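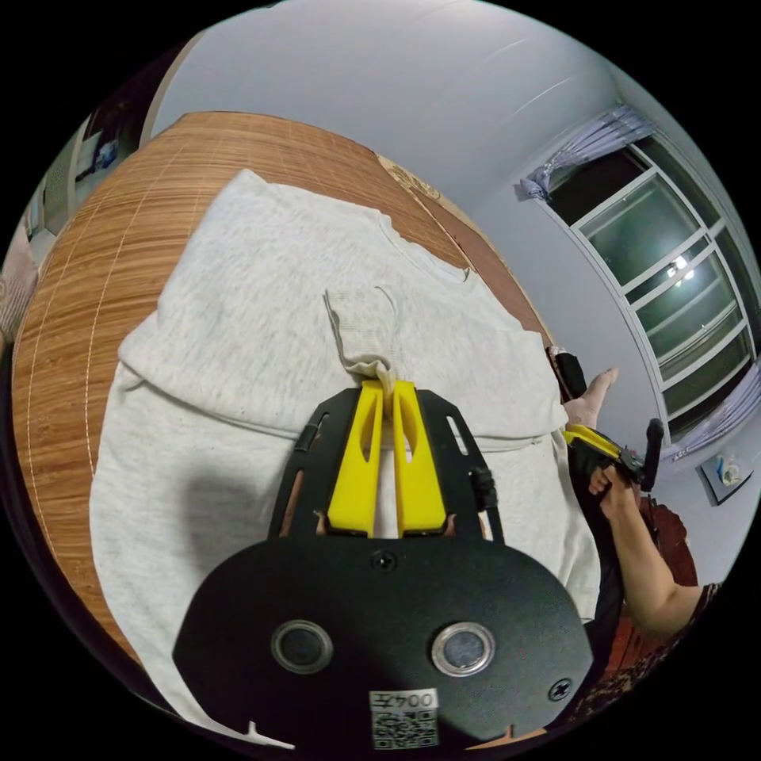
Slide 2: Hello and why I'm up here

Hi everybody, thanks for coming to the after-lunch slot, I know what that costs you. I'm going to talk about mending. Clothes mostly, a bit about bedding, and one long story about a tent.

(Wait for people to sit. Water is on the left.)

I started the mending table at the Stedport library in May, and I figured I'd get my neighbor and maybe her sister. We had 42 people! We ran out of chairs and then we ran out of needles, and somebody was sewing on a button standing up against the copier.

Slide 3: What people bring in

Ask for a show of hands — who has a pile at home? A chair, a bag, the bottom of a closet? Mine was a bag. I moved house with that bag twice.

It's jeans, jeans and more jeans. Inner thigh, always. Then sweaters with elbow holes, then kids' stuff, then the odd thing that makes your heart sink, like a lined wool coat with the whole hem down. I take the coats now. I used to send them away and I felt bad about it for days.

Slide 4: The jeans fix

Go slow on this one, last time I rushed it.

Patch goes on the inside. Cut it bigger than you think, a good inch past the thin part all the way around, because the denim next to the hole is already on its way out. Baste it. Please baste it! Everybody wants to skip that and pin, and then they sit on the pins. Then rows of running stitch, close together, and don't pull tight or the whole thing puckers up like a raisin.

Pass around the two sample legs. Get them back this time.

Slide 5: Thread

I use Gajewski cotton for the visible stuff because I like the colors, and Flarar polyester for anything that takes a beating. Nobody's paying me to say that. If you've got a tin of your grandmother's thread, give it a tug first. If it snaps in your fingers, keep it to look at.

Slide 6: The tent

OK so the tent. We bought it in 2000, it's a Fastau, orange, they don't make that model anymore. Zipper went on a campsite in the rain with 3 of us inside. I sewed us in! With dental floss! It held until morning and then I had to cut us out, and I've been a believer in waxed floss ever since — it's great for backpack straps too.

(If running late, skip the part about the raccoon.)

Slide 7: Starting your own table

You need a room with decent light and an hour and a half. 60 minutes isn't enough, people are just getting going. Bring spare reading glasses, the drugstore kind. Put the irons on a different outlet from the coffee maker, ask me how I know.

Handout has the supply list and the patch diagram. The diagram on the old handout was upside down, so toss that one if you've got it.

Questions, then come up and try the darning mushroom.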